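Wine Service and Cellar Practice
Session 7: Fermentation in white wines
Tutor: Njål Lunde

Reading before class: the Birnness handout on yeast, first 2 sections only.

Most white grapes are pressed before fermentation starts, so the juice spends little time on the skins. After pressing it is left to settle, usually overnight, and the clear juice is drawn off the solids. Juice with too much solid matter can ferment quickly and give coarse flavours. Juice that is too clean may ferment slowly or stop early, as the yeast is short of food.

Temperature is the main thing the cellar can control. A cool ferment keeps more of the fruit aromas and takes longer. A warmer one, often in barrel, gives a broader wine with less obvious fruit. At Drollby the barrels are filled to almost 60 per cent with settled juice at first and topped up once the foam has dropped. 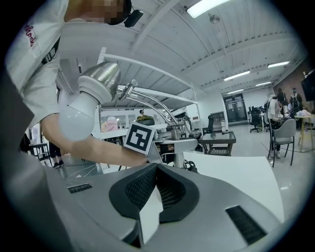

Once the sugar is used up the wine sits on its lees – the dead yeast and other fine matter at the bottom of the vessel. Stirring the lees adds weight and a slightly bready taste. It also helps protect the wine from oxygen. Too much stirring can tire a light wine, and the estate at Lie gave it up for everything except the barrel lots.

Malolactic conversion is a separate step, carried out by bacteria. It turns sharp malic acid into softer lactic acid. Growers who want a crisp style prevent it by chilling the wine and adding sulphur dioxide – others let it run, or blend the two.

Terms to learn: must, racking, gross lees, fine lees, bâtonnage, stuck ferment.

Written work: compare the two Drollby tasting samples, covering acidity, texture and length. Hand in by Tue 28 May.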